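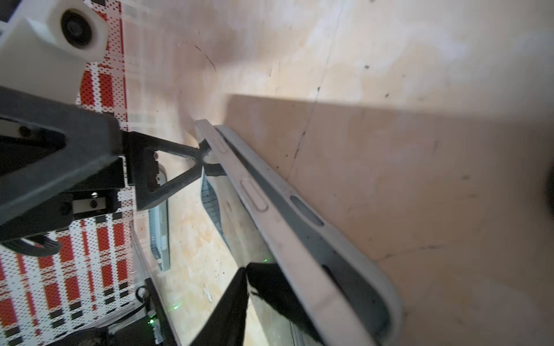 Issue 26

Evex puts old phones back to work

Evex will open a second-hand phone counter at its Trondemow shop in August, having finally run out of drawers to keep them in. The firm took in 1,112 handsets last year, scuffs and all.
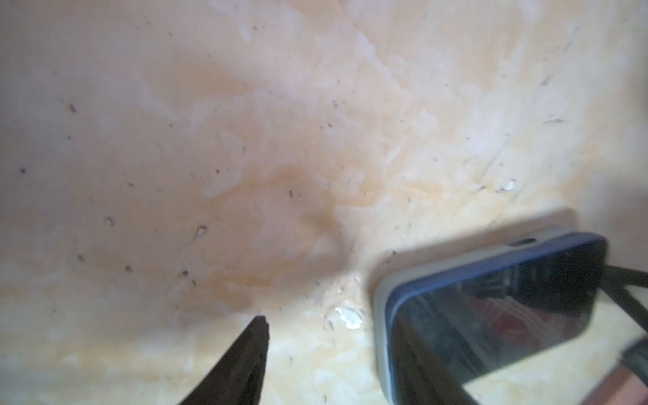 Photo: Evex press office

"People apologise for the scratches," said Jaruwan Rojanasak, who runs the counter. "Then they ask for more money."

Nearly 700 phones are ready for sale. Chargers cost extra, as ever. Doors open at 9am.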